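Yellow bench in the workroom — finally using it!
Posted by Birdie Iwasaki, 4 Mar 2025
2 min read

Okay, I've been threatening to post this since January and the bench is finally in use. I wanted a sorting bench for moulded parts and I wanted it in a colour that would cheer me up on a grey morning, so it's bright yellow, glossy top, with a second level below for the small bits. I love it. The black pieces show up a treat against it, even the thin flat ones I used to lose on my old dark benchtop.
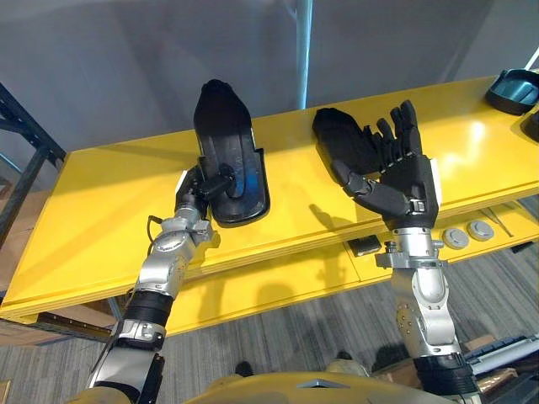 Sole-shaped piece stood up on its heel end. Love the blue sheen down the channel.

Keen to hear what colours everyone else has gone for, and whether you'd do gloss again.

Skoko
Oh that is a YELLOW. Big fan. I went with cream in mine and every scuff looks like a crime. Does the gloss bother you under the lights though? I did one shelf in gloss and ended up squinting at it all arvo.

flatpack_plilbridge
Have to disagree with the gloss, sorry Birdie. Lovely colour, but satin is kinder to your eyes and you still get the contrast. Anything shiny and black on a shiny top and you're chasing reflections instead of looking for flaws.

Birdie Iwasaki
Fair call on the glare, it does bounce a bit! But it wipes down in one go and I'm not giving that up. I also stand things upright when I can — you get a proper look at the outline that way, and it takes up less bench.

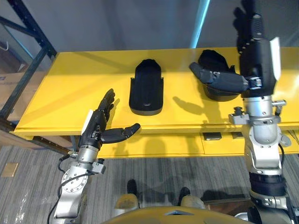
Two of the black ones on the top, the taller one near the middle.

Baptiste
Standing them up is smart. I lay mine flat on a towel, which is fine until you've got 151 of them and no towel left. What's going on the lower level, is that permanent storage or just a parking spot?

Birdie Iwasaki
Parking spot! Little things only, and it gets cleared when I pack up. Otherwise I know exactly what I'd be like.

Skoko
Mine started as a parking spot. It's now a museum.

flatpack_plilbridge
More interested in where the shells go between jobs. Please tell me you don't just tip them in a drawer.

Birdie Iwasaki
Never! They go in a big white plastic tub on the carpet beside the yellow shelving. Flattened cardboard in the bottom, clear film over part of it, shells on top side by side, all lengthwise.

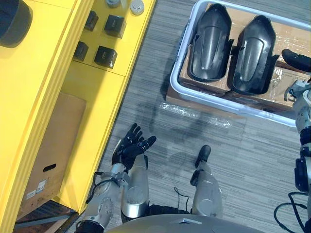
I like a tub because I can slide it along with my foot when my hands are full, and the cardboard costs me nothing. Only rule I've set is one layer at a time, so I can see every piece without digging.

Baptiste
One layer is a lot of floor space if you've got a small room. I do two with a sheet of card in between and haven't had a mark yet.

flatpack_plilbridge
With Baptiste on this. Two layers, card between, lid on. Dust is the real enemy with glossy black.

Birdie Iwasaki
Ooh, okay, the card in between might win me over. I've got plenty of it. Will try it this weekend and report back — the bench is staying glossy though!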